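4.2 Open-day demonstration

The simulator was shown to visitors at the Stavach open day in October. Two stations were set up in the ground-floor lab, each with one screen and one operator. Dilani Majumder ran the first station and Marlene Mühlbauer the second. Visitors could watch a task or choose the next one from a printed list of nine.

All tasks took place in furnished rooms. We used the bedroom set for most of the day, as visitors understood it without much explanation. Objects were drawn from the Jandumen collection of 1,000 household models and placed on furniture before each run. Figure 6 shows the arm over a crate on the bedroom cabinet, with a toy car on the same surface.
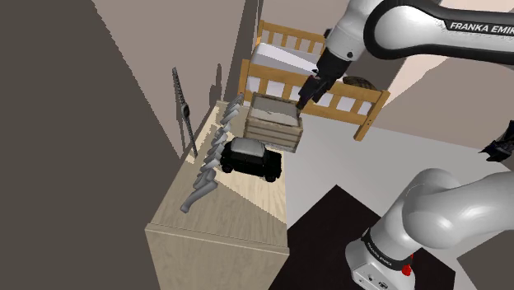

Figure 6. Bedroom set, simulated view.

Over the day the two stations logged 435 runs. A run ended when the operator stopped it or when the time limit was reached. Runs stopped early because a visitor wanted to see something else were kept in the log but marked, and they are left out of the results in Section 5.

Visitors asked most often whether the objects had real weights. They do in our setup, although friction values were set by hand and are less reliable for thin or uneven objects. Several people also asked why the arm slowed down before closing its fingers. We had treated this as a minor planner setting, but the question came up so often that we added a short note on it to the handout used later at Nirport.

The station layout also caused a problem. With both screens facing the door, people gathered at the first one and the second was hard to reach. At Nirport the screens were placed back to back, and the operators traded places every hour.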